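Can I keep an ancestor altar up all year or does it have to come down after Samhain?

Asked by Orla Phelan
November 14, 2022
Paganism & Folk Practice > Altars and Shrines
703 views

Hi all, sorry if this has been asked, the search is hopeless on my phone.

So I did my first proper altar for the dead this year. Nothing fancy. Shelf in the hall, my nan's photo, her rosary (she'd be raging), a candle, small glass of stout, bit of barmbrack. Lit the candle every evening for the week before and then on the night itself. Said the names out loud. Felt right, felt like she was there tbh.

Now it's two weeks on and I haven't taken it down. Don't want to. But a woman at our moot told me flat out that you close it the morning after and pack everything away, otherwise you're leaving a door open and anything can wander in. She was very definite. Then a book I borrowed says the total opposite, that the dead are family and you don't put family in a box till next year.

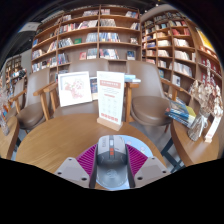 Also the practical side. I'm in a rented house with two others, neither of them pagan, one of them keeps moving the glass. The barmbrack is well gone, I put that out for the birds on day three. Is that allowed? Do I have to bury it?

Questions basically —
is it dangerous or disrespectful to leave it up
if it stays, what do I actually have to do to it
if it comes down, is there a proper way to close it

Not after a big fight about whose tradition is correct. Just want to know what people do.

Edit: to answer the comment, no I didn't cast a circle or call anyone in particular. Just her, and my grandad a bit.

3 answers

Kieran Hennessy
Marked as helpful by 72 people

Keep it up. Mine has been up since the May my father died and nothing has wandered in except the cat.

Longer version as I've ten minutes. The "close the door" thing comes from treating the altar like a ritual space, where you open it, do the work, close it. Fair enough if you did that. From your edit you didn't. You put out a photo and a drink and talked to your nan. People have been doing that in kitchens for a very long time without any closing words at all.

What I would do is change it down a gear. At Samhain it's a feast table, the rest of the year it's a quiet corner. So:

Take off the food and drink. Standing offerings go off, they smell, they draw flies, and a mouldy plate is worse manners than an empty one. Birds is fine. Compost is fine. I pour drink at the foot of the hedge. You don't have to bury anything.

Leave the photo and the rosary. If you want a candle keep it unlit most of the time and light it on her birthday, anniversary, whenever you've news for her.

Dust it. Really. A neglected one does feel off after a while, it goes flat. If you find you haven't looked at it in two months then that's when I'd take it down, with a thank you, and start fresh next year.

On the housemate — move it into your room. Half the bother with shrines in shared houses is people fiddling with them. Mine's on top of a bookcase, nobody notices. Just don't have the candle under a shelf, I scorched one that way.

One thing where I half agree with the woman from your moot. If you start getting bad sleep, or the hall feels heavy, or you find you dread walking past it, close it. Doesn't matter whether it's spirits or your own grief going round in circles, the fix is the same. Say thanks, say goodnight, snuff the candle, open a window, put things away clean. That's the whole closing, no script needed. I use salt water to wipe the shelf but plain water would do.

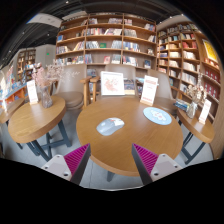

Books, since you mentioned one. I got most of this from Úna Ó Gríofa's little booklet on house shrines, 694 is the number in the Horura catalogue if you order from them. It's short, it's cheap, chapter on offerings is the good bit. Skip the moon table at the back, mine was printed wrong.

Comment from Orla Phelan: thank you, this is so helpful. Moving it tonight. Didn't think of it as two different modes but that makes sense

Comment from Kieran Hennessy: no bother. Tell her about the move before you do it, out loud. Only polite

Áine Keogh
Marked as helpful by 11 people

Going to disagree a bit with the above, though not madly.

I take mine down and I think there's something in taking it down. My reasoning is the season. Samhain to midwinter is the dark end, the dead are close, grand, leave it up for that. But at midwinter the light turns and I want the shelf for that instead. Holly, gold candle, whatever. Nan's photo goes back on the wall with the living family, she isn't in a box, she's just not the guest of honour any more.

If it's all up all the time I stop seeing it. That's me, I'm like that with everything, the fridge magnets too.

So you've a good few weeks yet. No rush. When you do it:
evening, light the candle one last time
tell her the feast is over and she's welcome back
let it burn down if it's a small one, otherwise snuff it
wipe the shelf
sleep on it, clear the rest next morning

Kavanagh candles are good for this if you can get them, the short ones, they burn out in an evening. Don't go to bed with one lit!! obvious but still.

And the door thing, I wouldn't let it frighten you. People say these things very firmly at moots. Ask her where she learned it, not to catch her out, she might have a good answer. In some groups they do call the dead formally and then yes you'd dismiss them, same as anyone you called.

Rosary is lovely by the way. Leave it. It was hers.

Nuala Ní Mhurchú
Marked as helpful by 2 people

up all year here, never a problem. get a battery candle if your renting

Comment from Áine Keogh: do you find the battery one feels the same?

Comment from Nuala Ní Mhurchú: no but the landlord does

This question has been viewed and answered. To add a new answer you need to sign in.
Related: What to do with leftover offerings / Samhain with small kids / Is it ok to mix saints and ancestors on one shelf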